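Garkel G2 replacement finger pads and service kit: long-term review

The pads on a pair of hand-held grippers are a bit like the tyres on a rental car. They do all the work, they cop all the abuse, and you only think about them once something has slid off sideways.

I look after two sets of grippers for a small outfit in Brestport. They go out to people's homes, get used for folding, wiping and tidying, and come back to my bench in whatever mood the household left them. For the last few years I've cut my own pads from sheet rubber with a craft knife and a level of confidence the results never justified. In January I gave in and ordered the Garkel kit from Brundbridge, who at least answer their phone.

The box holds eight pads, two hex drivers, a strip of adhesive backing, a tube of cleaner, a small plastic alignment gauge and a booklet. Price was 90 dollars plus shipping, and shipping was clearly worked out by someone who believed I lived on the moon.

Fitting

The booklet says 2 minutes per jaw. I'd like to meet the technician who managed that, and shake their enormous, steady hand. My first jaw took most of a cup of tea. The old adhesive is the trouble. It comes off in crumbs, then in strings, then it's on your sleeve. The cleaner supplied does shift it, but go easy, as the tube is empty well before you run out of jaws.

Once the face is bare, the new pad drops on nicely. The gauge slips between the jaws and keeps both pads square to each other while you press them down. I sneered at the gauge when I opened the box. I have since bought a spare one.

Leave them overnight. The booklet says so in bold and I ignored it exactly once.

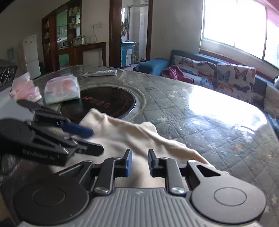 Cloth is where pads earn their keep. Anything can pick up a wooden block. A thin cotton tea towel will find the one corner where your pad has lifted and slither out through it, and if the two pads aren't parallel you end up pinching along a line instead of a face. With my home-cut ones I used to get a decent grip on the first fold and a poor one by the third, then a short speech from whoever was holding the thing.

The Garkel pads held on to everything I tried short of a satin pillowcase. Grip drops when they get dusty, and they get dusty fast. Lint is the worst of it, followed by crumbs. I now wipe them after every session with a damp cloth and let them dry with the jaws open. Dish soap is fine. Window spray left a film that took ages to get rid of.

Wear

I kept a log, as I'm paid to be that sort of person. The first pair went 505 cycles of cloth work before I could feel a dip in the middle with my thumb. The second pair went longer, but they'd spent most of their time on cardboard and don't really count. When a pad goes, swap its partner as well. A fresh pad facing a worn one grips worse than two worn ones, and you'll spend an afternoon blaming the linkage.

While the pads are off, check the jaw screws. Mine had crept loose on one side, only a hair, enough to give the jaw a wobble at the tip. The larger driver in the kit fits well. The smaller one is made of cheese and rounded off on its second outing.

Against the others

Eyvindsson sells a similar set for 50 dollars. The rubber is softer and grabs beautifully out of the packet, but the edges on mine started to feather early, and there's no gauge. If you only run your grippers now and then, buy those and keep the change. For anything in daily use I'd stay with the Garkel.

Gripes

The colour rubs off slightly on white cotton if you squeeze hard and drag. The booklet's diagrams are printed so small that I took a phone photo and zoomed in. Spare pads only come in packs of eight, which is a nuisance when you've lost one behind the bench.

Four stars. I'd have given it another half for a decent small driver.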